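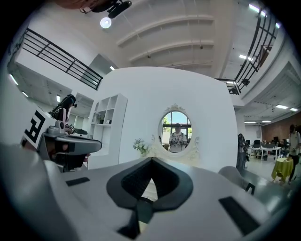 One reader wrote in after the last issue to ask whether the Nestari backpack is big enough for a kindergartner's folder, and said the one she bought last year from another store came up an inch short and bent every worksheet. She also wanted to know if the straps can be replaced.

The folder question first. The new Nestari kids' backpack takes a standard two-pocket school folder lying flat, with the zipper closed. The older toddler version does not. Both are still on the shelf at the Rudby store and they look a lot alike, so check the tag. The school size has a side pocket for a water bottle and the toddler size has a loop at the top and no side pocket.

The straps are sewn in and can't be swapped. If a strap pulls loose at the seam, bring the bag in with the receipt and we will exchange it. We can't do anything about straps that have been cut or chewed.

Colors this season are red, navy, yellow and a green with small white dots. The pink sold out before the holidays and is not being made again. We have asked.

Doll carriers

Flallix has changed the closure on its doll carriers. The old ones had a snap, and a lot of parents told us that smaller children couldn't work it. The new ones close with a wide hook-and-loop flap. The carrier fits most soft dolls and the shorter kind of plastic doll. Tall fashion dolls will stick out at the top. The blanket that used to come with it is now sold separately, in the same bin as the doll socks.

If you have an old carrier and like the snap, keep it. The new flap does not fit the old body.

Lunch bags and pencil cases

Montoya lunch bags are back in stock after a slow fall. We received 96 and expect them to last until the middle of February. The lining wipes clean with a damp cloth. Do not put them in the dryer. The matching pencil cases came in the same shipment, and 2 of the patterns, the whales and the trucks, are on the clearance table because the zipper pulls are a different color from the picture on the card. They work fine.

Name tags can be added to any backpack or lunch bag at the front counter. Print the name clearly on the slip, since we stitch what is written. Allow a week. Tags with more than ten letters go on two lines.

Trade-in day

The Rudby store will take used children's bags in clean condition on Sat 26 January, from opening until 2 in the afternoon. Each bag gets you a coupon toward a new one, one coupon per purchase. Bags with wheels are welcome. Please empty the pockets before you come, including the small inside one. Last year we ended up with a drawer full of crayons, hair clips and one house key that was never claimed.

Last year's trade-in brought in 700 bags, and the line at the side door got long before lunch. Use the front door this time. Parking behind the building is open.

Newsletter > Kids' Bags and Toys > Store News

Contact us | Copyright Rudby Kids' Bags and Toys | Back to top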